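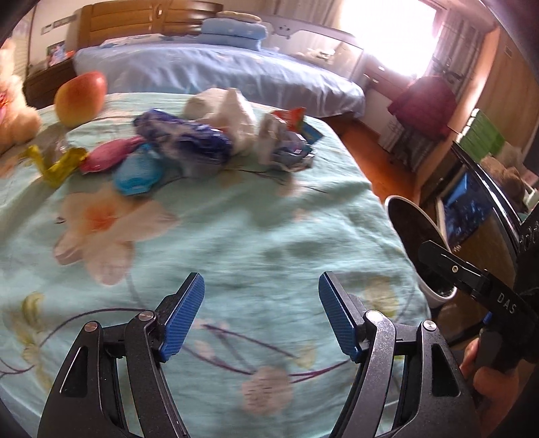

Noel Sison: still can't get in to the members call. Same as March. Link opens, asks for my ward, I put Prendale, it says "not eligible for this vote" and drops me. I've been a paid up member of this campaign for 5 years. Ballot on the platform closes tonight and our branch hasn't had a say yet.

Ticket opened June 26, 2023. Merged with the other 2 from Prendale, same thing.

Tried so far:

Cleared his session, new link sent. No change.

Checked membership status. Active, dues paid, voting rights on. So not that.

Checked ward list on the call software (Kuvska). Prendale is there. Trotden is there. Looks fine on the face of it.

Exported the elegible list. 26 names should be under Prendale, got 11. The missing ones all sit under Trotden, old boundary. Somebody loaded the pre-redistricting file. Again.

Asked Noel to try Trotden as a workaround. He got in to the call but the ballot shown was the Trotden delegate one, not the platform. Told him do NOT submit.

Noel: Didn't submit. But two of ours did, last night, they thought it was the right one. Can those be pulled? D'Amico's people are already saying Prendale is being kept out on purpose and I'd rather not hand them that.

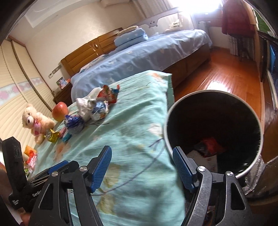

Pulling them is possible but needs the returning officer, I can't do it from this side. Have flagged both ballots as disputed so they won't go in the Trotden count untill she rules. Nothing gets deleted.

Uploaded the corrected ward file. First go failed, header row didn't match, fixed the column name and ran it again. Prendale now shows 26.

Had to resend links to everyone who moved wards, old ones are dead. Check spam, they come from the Kuvska address and not ours.

Noel: New link works. Right ballot this time, platform motion and both amendments. Voted. Will ring round the rest of the branch.

Good. Asked for the close to be pushed back for Prendale only. Returning officer has the request, no answer yet. On the D'Amico thing, I don't do statements, that goes to the press inbox.

Still open:
- ruling on disputed ballots
- extension
- old ward file needs to come OFF the shared drive

Leaving ticket at pending.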